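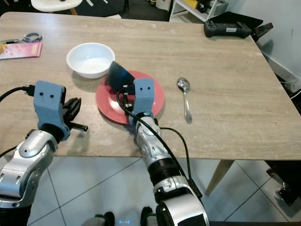

2025-08-31

Did the Skinder questionnaire this morning, before I could talk myself out of it. Plindcombe won't book a first interview until you've done it, and the link was going to expire tonight. 90 minutes, it said, find a quiet place, there are no right answers. If there are no right answers I don't know what they're marking. By the second page I was looking down more than at the screen, following the faint grain lines along the light wood of the tabletop and then the white floor tiles under it, and the little clock in the corner kept going regardless. "I would rather lead a parade than watch one." Strongly agree to strongly disagree. It's a job scheduling deliveries.

The same question came back three times in different clothes. I enjoy meeting new people. I find new people tiring. At a party I am the last to leave. I suppose they're checking whether you lie the same way each time. I put myself down as mildly fond of strangers throughout and hoped that was believable. Then there was one about whether I'd ever taken a pen home from work, and what on earth do you put? Everyone has. If I say never, I'm a liar, and if I say yes, I'm a thief with a pen. I said "rarely".

The report came by email before lunch. I am a "Harbour". Apparently there are Harbours, Engines, Lanterns and something else I've already forgotten. Harbours are steady, loyal and sometimes slow to welcome change. I read it to my sister over the phone and she said it was uncanny. Then I read her the Lantern page and told her that one was me too, and she said that was also uncanny. I rest my case. It reads like a horoscope with a bar chart.

What bothers me more is that I don't know who sees it. The email says "shared with your hiring partner". Is that Plindcombe, or Jimen, who put me forward in the first place? I wrote to Jimen and asked. Got an automatic reply thanking me for my patience, which I hadn't offered.

Rang Boonmee Intarasuk in the afternoon. He did his through the same lot in June and came out an Engine, and he got his interview, and they never mentioned it once. He thinks it's only there to thin out the pile. Plindcombe told him they'd had 400 people apply. Well, maybe. I've heard that kind of number from every employer I've ever spoken to and I've never met the other 399. He did say to have a story ready about a disagreement with a manager, one where everybody ends up friends. I have several about disagreements. I'll have to work on the friends part.

He also brought up the Sangkhawat course again, interview coaching over two evenings with a practice panel. 700 dollars! For that I could buy a decent suit and still have something left for the bus. He swears it helped. But he'd been at it for months by then and had done a pile of interviews, and I'd guess that the pile did the helping. I said I'd think about it, and I have thought about it, and no.

To be fair to the practice panel, I am rusty. I said my "tell us about yourself" out loud in the kitchen after supper and it went on so long the kettle boiled and switched itself off. I started with high school. Why did I start with high school? Tried again from the depot job and it was better, though I still sound as if I'm giving evidence. Must cut the part about the software changeover. It's my favourite part and I can hear that it's dull.

If they do call, I want to ask what the last person in the job went on to do. Last time I asked that somewhere, the two of them looked at each other before either one spoke, and I learned more from that than from the whole brochure.

Tomorrow is a holiday so there'll be no word from anyone. Grey jacket to the cleaner's on Tuesday, and find the reference letter from the depot, which I think is in the box with the tax things.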